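Teaching robots to fold, one towel at a time

Towels are hard for robots. They sag, twist and hide their own corners, and no two grabs leave them in the same shape. A team at Bavier, working from its lab in Skakuvport, thinks the answer lies in watching people do the chore from their own point of view.

The project, called Ding, collects head-level views of ordinary folding in bedrooms and laundry rooms. Software tracks both hands and marks where each one takes hold of the cloth. A model named Callari then learns to pick the next grip.

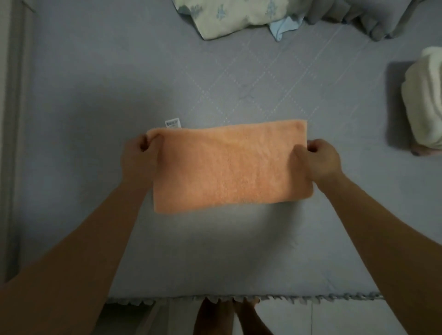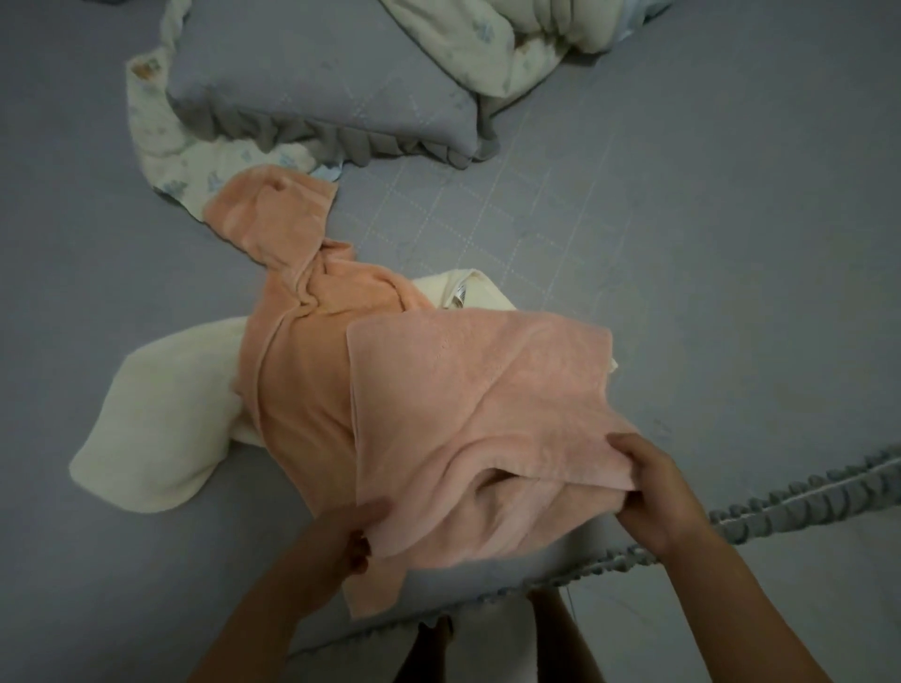 Two-handed towel work on a quilted bed, seen from head level.

The first version of Callari trained on 224 sessions recorded in 14 homes. In March it was tested on a two-armed robot with towels it had never handled. It finished a flat fold in three tries or fewer on most of them, but piles were a problem. When towels overlapped, the robot often pulled up two at once.

The next round adds seven homes and more tangled starts. The team also wants to slow the robot down near hems, where a bad pinch tends to spoil the fold.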